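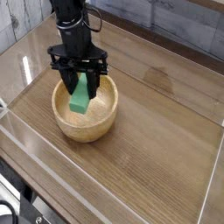 Figure 2. Green block held upright, lower end inside the wooden bowl.

3.2 Bowl and block

The Fliltonholm set pairs one round wooden bowl with one small green block. We chose a deep bowl because shallow dishes gave little difference between resting positions in the Mok trials. The set was used for 787 placements, and about 50 were dropped from the analysis for poor lighting.
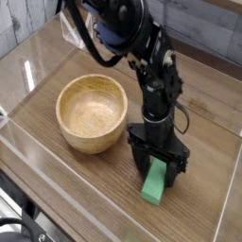
Does the starting side of the bowl matter?
Starting side had no clear effect on where the block came to rest, so both sides are pooled in what follows.

Resting position was scored by the direction of the long axis, following the Sumolby scheme.
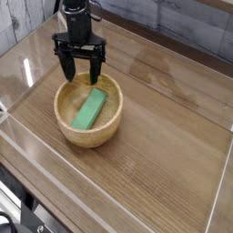

Figure 3. Block lying diagonally in the bowl.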